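1 de setembro de 2019
Bancada da cozinha, Drinolholm

Continuação do acabamento do tampo. A segunda demão ficou a curar desde a última entrada e hoje passei a mão por tudo antes de deixar pôr comida em cima. Duas zonas ainda ásperas junto ao topo do lado da janela. Lixa 200, à mão, sempre no sentido do veio, e pano húmido no fim. Não voltei a aplicar óleo nessas zonas, fica para ver com a Birutė.

O frasco aberto do óleo está na prateleira de baixo, com a tampa mal fechada. Já tinha película por cima. Coei o que restava e passei para o frasco pequeno. Quem usar a seguir que limpe a rosca.

Prova das manchas: pus umas gotas de sumo de tomate num retalho da mesma madeira, com o mesmo acabamento, e deixei 12 minutos. Saiu com água. Repeti com vinagre e ficou um halo fraco, que só se nota contra a luz. A Ona acha que desaparece com a próxima demão. Eu esperava outra camada antes de autorizar vinagre ou limão diretamente na mesa. Até lá, tábua por baixo.

Legumes: a caixa da Skangate chegou de manhã. Os pepinos vinham moles e foram para o composto. O resto está bom. Pedir à Kartini que confirme a encomenda seguinte e que troque os pepinos por curgetes.

Por fazer:
apertar a perna que abana
cortar mais 2 retalhos para a prova do limão
etiquetar o frasco pequeno
perguntar ao Žydrūnas pela cera da Grīnberga
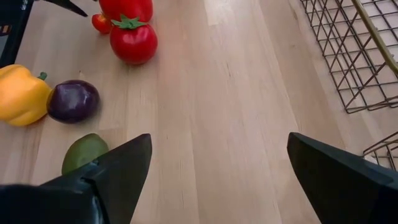
A cor do tampo era a minha maior dúvida, tinha medo que o óleo amarelasse a madeira. Continua clara, e o pimento amarelo serve bem de comparação. O brilho está um pouco acima do que eu queria, nota-se na faixa de luz, e as juntas entre as tábuas continuam a ver-se sem chamar a atenção. Por mim a próxima demão vai mais fina e puxada com pano seco. Os tomates e os pimentos são para o almoço, o molho faço eu.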